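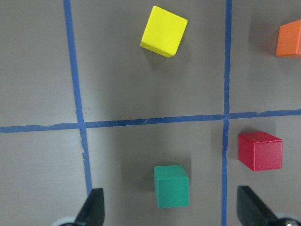 Stotine replied that nearly 100 of the cube demos had saved without their wrist video, and could we please stop recording until it was sorted.

So we did, and sorry for the slow answer — I wanted to be sure first! The Jirel recorder was opening both streams at once and dropping one. I've put in a delay of 2 seconds and the test takes now save properly.
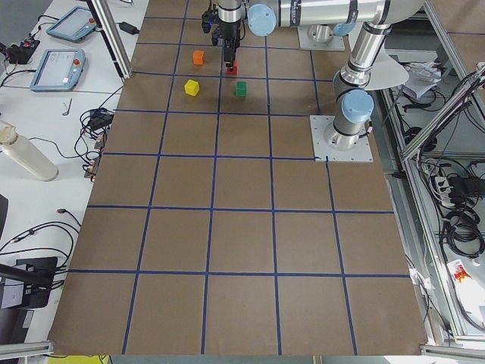
*Fixed view, red cube in the gripper.*

Still open: redoing the lost takes.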